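The left gripper started sticking at cycle 303, right when I'd made coffee. Motaung, our kitchen-packing rig, learns by copying me, so if my grippers drag, it drags too. I had the pads off and back on before the cup was empty - new screws, same old grumbling. 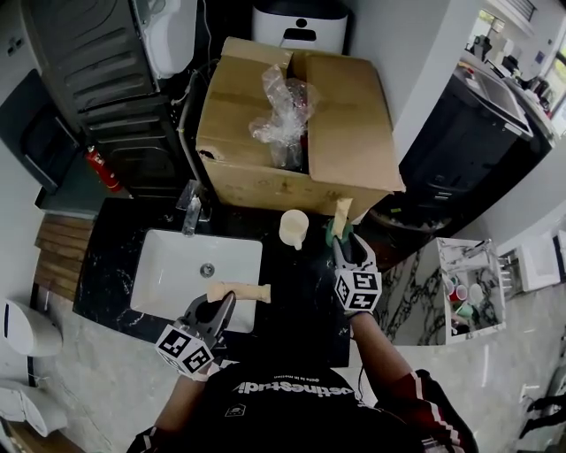 Sibusiso Engelbrecht, bench technician and occasional storyteller

I always test over the sink, one gripper in each hand and a marker cube riding on each. Drop something there and at least it doesn't roll under the cabinet! I squeezed the tan roll, let go, squeezed again, and listened for the click.

"You're favoring your left," Motaung said from the speaker.

"I'm fixing my left," I told it.

It thought that over for a while. Then it asked if we could start again from 97.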